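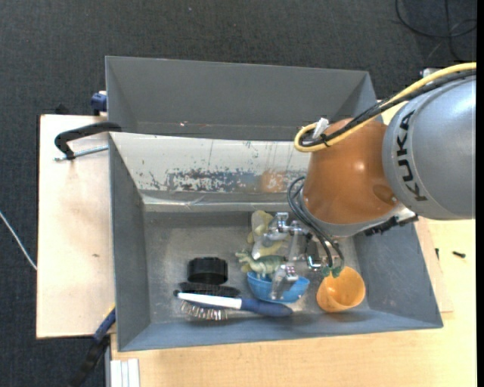
When does the stubble quail season open on the Lornedent flats this year?

The gates open at first light on the second Saturday in September, and hunting on the flats will continue for five weeks.

Lornedent Field and Game Association
Posted 16/06/2025

The Lornedent Field and Game Association has confirmed arrangements for the coming quail season on the Lornedent flats and the adjoining Drurkgate blocks. Members and visiting hunters are asked to read the conditions below before applying for a place, as several have changed from last year.

Access will again be by ballot. The Association has set aside 119 places for the season, spread across all weekends, and each successful applicant will be allocated one weekend only. Applicants may nominate a first and second preference. A party of up to five hunters may lodge a single application, in which case the whole party will be drawn or passed over together. Places may not be sold, swapped or given to another person. A hunter who is unable to attend should notify the office in writing so that the place can be offered to the next name on the reserve list.

The area open to hunting this year is 682 hectares. It takes in the whole of the flats south of the Drurkgate road, together with the two stubble blocks on the eastern side of the creek. The northern block at Robles has been withdrawn. It was sown late and the crop is expected to be standing well into the season, and the landholder has asked that it be left undisturbed. The Association thanks the landholder for the early notice and reminds members that entry to Robles on foot, by vehicle or with dogs is not permitted at any time during the season, including for the purpose of retrieving a bird. Dogs that cross the boundary should be called back from the fence line.

Each hunter will be limited to eight birds per day on Association ground. This is a condition of access set by the Association and applies in addition to any limit set by law. Where the two differ, the lower figure must be observed. Hunters are responsible for holding a current game licence with the correct endorsement and a current firearms licence, and both must be carried in the field. Applications lodged without copies of these documents will be returned.

Only shotguns may be used. Firearms must be unloaded and broken, or carried with the action open, when crossing fences and when within sight of the gate, the car park or any dwelling. Hunters must wear a blaze orange hat or vest while walking the stubble. Shooting will cease at sunset, and vehicles must be off the flats within one hour.

Pointing dogs, flushing dogs and retrievers are welcome. All dogs must be registered, and their owners must be able to show that worming treatment is up to date. Several adjoining properties will have lambs on the ground during the opening weeks and the Association takes a strict view of any dog found among stock. The owner of a dog that worries sheep will be asked to leave and will not be considered in the following year's ballot. Water for dogs will be available at the main gate only. Brown snakes are active on the creek banks in warm weather and handlers should keep dogs out of the long grass there.

Vehicles are to enter by the Drurkgate gate and keep to the formed track as far as the car park. The lower crossing remains closed after damage to the culvert over autumn, and no date has been set for its repair. Quad bikes and side-by-sides are not permitted beyond the car park, except by prior arrangement for hunters with limited mobility. Requests of this kind should be made on the application form.

Camping will be allowed on Friday and Saturday nights in the paddock behind the Liltov hall. The hall toilets will be unlocked for campers, but the kitchen will not be available. Open fires are prohibited. Gas cookers may be used unless a total fire ban has been declared. Birds may be cleaned at the bench beside the car park, and all feathers and offal must be bagged and taken home. Spent cartridges and wads should be picked up as hunters go.

Hunters are asked to complete a harvest card at the end of each day, including days on which no birds were taken. Cards will be held in the box at the Drurkgate gate. The Association uses the returns to decide which blocks are opened in the next season, and access for the Sunday will be refused to any hunter who has not lodged a card for the Saturday. One wing from each bird may also be left in the paper envelopes supplied, with the date and block written on the front.

The Association reserves the right to close any part of the flats at short notice on account of fire danger, wet ground or low bird numbers. Notice of a closure will be placed on this page and on the gate by six o'clock on the evening before. Hunters whose weekend is lost to a full closure will be given priority in next year's draw.

Application forms are available from the Association office in Lornedent and from the counter at the Liltov general store. Completed forms must reach the office by the last Friday in July. The ballot will be drawn at the Liltov hall in the first week of August, and all applicants will be advised of the result by post or email. Late applications will be added to the reserve list in the order they are received.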